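3.2 How people talk about small kitchens

I went into this part of the study expecting to hear about storage. Everyone in the Oline group had moved into a smaller place in the past year, and I figured we'd spend our evenings on shelves and hooks. We did get some of that (one person talked about a spice drawer for most of a session), but the word that kept coming back in the transcripts was "reach." People wanted the thing they use every morning to be where the hand already goes.

I coded the diaries from Oline first and the ones from Oravec second, using the same 7 labels for both. Three of those labels never got much use, and I folded them into "other" before the second pass. I'm still a little torn about that - "borrowed space" probably deserved its own label, and I'd keep it next time.

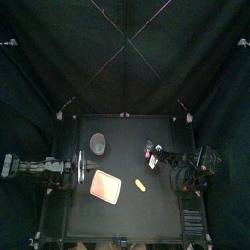

Figure 3. A cup and a flat pink board on a dark tabletop.

So did the people with the least counter space own the fewest things? They owned just as much as everyone else, but they kept more of it out in the open and moved it several times a day.

That moving around is what I call shuffling in the rest of the paper. In the Oravec diaries it peaks before dinner, and Monday is the worst day by a wide margin! My guess is that weekend dishes are still sitting out, though the diaries don't let me check. The Priretti survey, with its 2,000 responses, asked only about cabinets and floor area, so I can't lean on it much here. I come back to it in Section 4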